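Section 3. Jaw set-up and first grip test (hand-held unit, Julano build)

Do this after the linkage is on and all the pivot caps are seated. Screws from the Troton kit, not the longer ones out of the Cullach bag, those bottom out.

1. Power off. Squeeze the trigger slow, all the way. Jaws should meet at the tips first, then flat.

2. Tips cross or miss? Loosen both inner links, line the jaws up by hand, snug again. Don't crank it. Printed parts, they will crack.

3. Check left arm against right arm. Same angle at half open. If one lags, the pivot on that side is too tight. Back off a hair.

4. Camera on, open the preview. Both jaws in view, body plate along the bottom. Save the zero point (default file has 214, yours will be diffrent).

5. Cloth test. Spread a few clothes on a bed or anything soft. Close on one layer and hold. 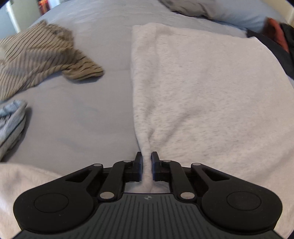

6. Lift a few inches, count to 7, set it down. Repeat on thick and thin stuff. Slips on thin cloth = jaw pads glazed, scuff them with fine paper and wipe.

NOTE: logger stops at almost 57 minutes on the small card. Swap before then or you loose the last run.

CAUTION: fingers out of the linkage when squeezing. It pinches, hard.

CAUTION: no zippers or buttons between the jaws till step 3 checks out on both sides.

Spare links are in the Vukčević drawer at the shop, bottom left. Put the bag back.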